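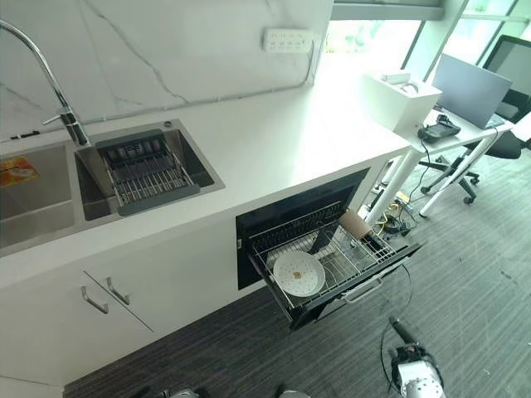
6. When the arm stops with the drawer open (fault 27)

If you've been running the Norum kitchen routine for more than a week, you've met this one. The arm pulls the dish drawer, reaches in, gets halfway to the cup and quits. The status light goes amber and the log says "27: load mismatch, joint 5." I've cleared it more times than I'd like, so here's my way of doing it, in the order that has caused me the least grief.

Caution: A stopped arm is still a powered arm. Fault 27 holds the joints where they are, and they will hold hard. Don't put your hands in the drawer until you've finished step 3. I did it once to rescue a paper cup and got a very sore thumb out of it.

Clearing the fault

1. Press the red stop button, even though the arm has already stopped. The fault hold times out by itself, and you don't want to be leaning over the rack when it does.

2. Look at the gripper before you touch anything. If it's holding something, support that thing from underneath with a long spatula or a folded towel (I keep a towel on the chair). The fingers open when power drops, and a plate landing on wire tines makes an awful noise!

3. Switch off the arm supply at the controller and wait for the fan to quit. Joint 5 sags a little as the brake takes over. A small dip is fine. If it drops more than the width of your hand, stop here and go to section 9, brake check.

4. Follow the arm cable with your eyes, all the way from the wrist to the base. Nine times out of ten this is your culprit. The loop gets over the front of the drawer, the arm tries to lift, and the controller feels the drag and thinks it has picked up a brick. Free the cable by hand. Please don't tug it from the base end.

5. Take out whatever is in the rack and push the drawer in by its handle. It should run smoothly. If it sticks, pull it back out and look for a fork or a bit of cable in the runner.

6. Switch the supply back on, release the stop button, and choose Home from the Storkham menu. Stand back past the end of the counter while it goes.

7. Type clear 27 and wait for the green light. If you get 645 instead, the arm homed with the gripper closed on something. Open it from the menu and home it again.

Note: Don't use Resume. I know it's right there and it's bigger than the other button. Resume picks up the old motion from the old position, and if you've moved the drawer the arm has no idea. It'll go for where the cup used to be.

Stopping it from coming back

Clip the cable to the upper link with the two soft clips from the Bauerfeind bag, and leave enough slack for a full wrist turn. Then open Limits and set the joint 5 threshold to 3430. Mine shipped much higher, so it pulled a lot harder before giving up.

Light things are the other trouble. A paper cup that leans on the tines gets pinched at a bad angle, slides, and the wrist chases it down into the rack. Stand cups up straight, or leave them out of the routine until you've done the grip tuning in section 7.

Run one slow cycle with the drawer empty before you go back to normal speed, and keep a hand near the stop button for the whole of it.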